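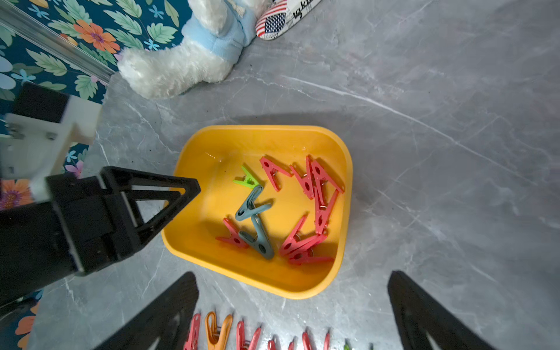

Will plastic clothespins hold a wet bath towel?
Two pins per towel are enough on a calm day. In wind, use a third in the middle.

Nudis Clothespins and Tray

We use cookies to remember your basket. Accept | Settings

Nudis pins are plain plastic clothespins with flat, perforated arms and a small metal spring at the hinge. The holes keep the weight down and let water drain out when the pins get left on the line - which happens in most homes.

Colors are mixed: red, lime green and grayish teal. Packs are filled by weight, so the mix varies and red usually leads. If you want one color only, order the Reton refill bag and write the color in the notes box at checkout.

The tray is bright yellow plastic with rounded corners and a raised rim, a little narrower at one end. Set it on the floor next to the drying rack and drop pins in as you take the wash down. It rinses clean under the tap.

Pack size: 40 pins
Refill bag: 70 pins
Pin length: 8 cm
Line thickness: up to 11 mm
Use: indoor or outdoor
Tray: sold with the pack, or alone

Care: wash pins in warm water with dish soap. Do not put them in the dryer or on a radiator. Springs last longer if the pins are brought inside over winter. If a spring slips off, hook one leg back into its groove, then press the other down with a spoon handle.

Orders placed before noon leave the Mondirton warehouse the same afternoon. The new batch of trays is due in April.

Filed under: Laundry > Lines, Racks & Pins

Comments (3)

Floarea Vasiliu
Bought the refill bag for my balcony line. Good grip on jeans. I wish the tray had a hook.

Mihăilă
Does the tray come in other colors?

Nudis shop
Only yellow for now.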